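Povport: demonstrações de dois braços por teleoperação
Ficha do conjunto de dados, revista em quarta-feira, 29 de setembro

O que contém

952 episódios gravados por teleoperação numa bancada com dois braços, num recinto forrado com papel de padrão terrazzo. As tarefas mexem com material escolar e de papelaria: cartelas de adesivos, réguas, bandejas, maletas. A Fidudine montou a bancada e a Dullel fez a anotação. Quem procura um conjunto "pronto para treinar" deve ler as limitações antes de baixar qualquer coisa. 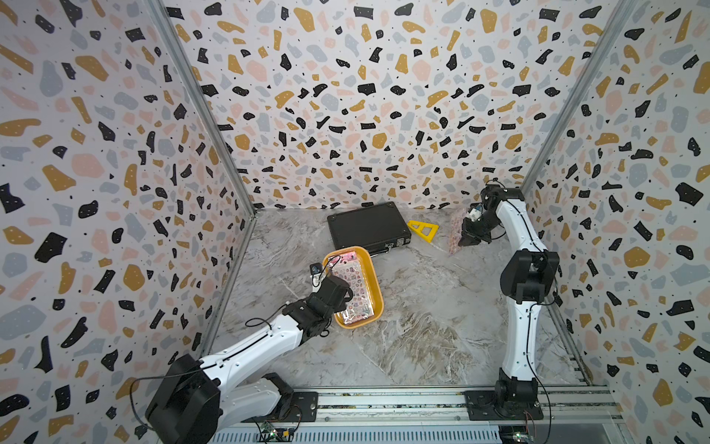 Os episódios servem para treinar uma política que funcione fora desta bancada?
Duvidamos. O fundo quase não varia e a iluminação é sempre a mesma. Nos nossos testes, trocar o piso bastou para derrubar o desempenho, e ainda não medimos isso direito em outra bancada.

Como foi gravado

Cada operador recebeu a instrução por escrito e teve 10 tentativas de treino, descartadas. Os episódios duram até 57 segundos. Há uma câmera fixa e uma câmera em cada punho. Ações e estados das juntas ficam em arquivos separados, alinhados pelo relógio do programa de captura (Gezer). O alinhamento falha em alguns episódios de fevereiro, marcados com sync=0. Não os corrigimos.

Embalagens plásticas

É a parte do conjunto em que menos confiamos. O reflexo no plástico transparente esconde parte do que está impresso e muda a cada movimento do punho. Recipientes de borda alta também atrapalham, porque tapam o que está atrás deles.

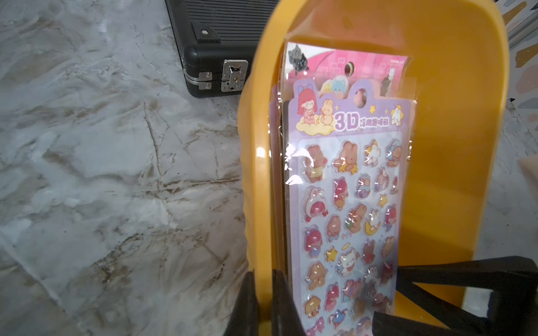

Separamos 300 episódios com esse tipo de material na pasta plastico/. O rótulo "sucesso" ali foi dado pelo próprio operador ao fim da gravação, e operador cansado é generoso. A Dullel revisou uma parte e discordou mais vezes do que gostaríamos. Trate o campo success como opinião e use reviewed=1 se precisar de algo melhor.

Limitações conhecidas

- Demonstrar à distância não transmite força. O operador aperta demais, e a política aprende isso.
- Hesitações e correções foram mantidas. Filtrar por duração não resolve.
- As instruções só existem em português.

Uso

Não publicamos modelo de referência. Se publicar resultados, informe quais pastas usou e se excluiu os episódios com sync=0.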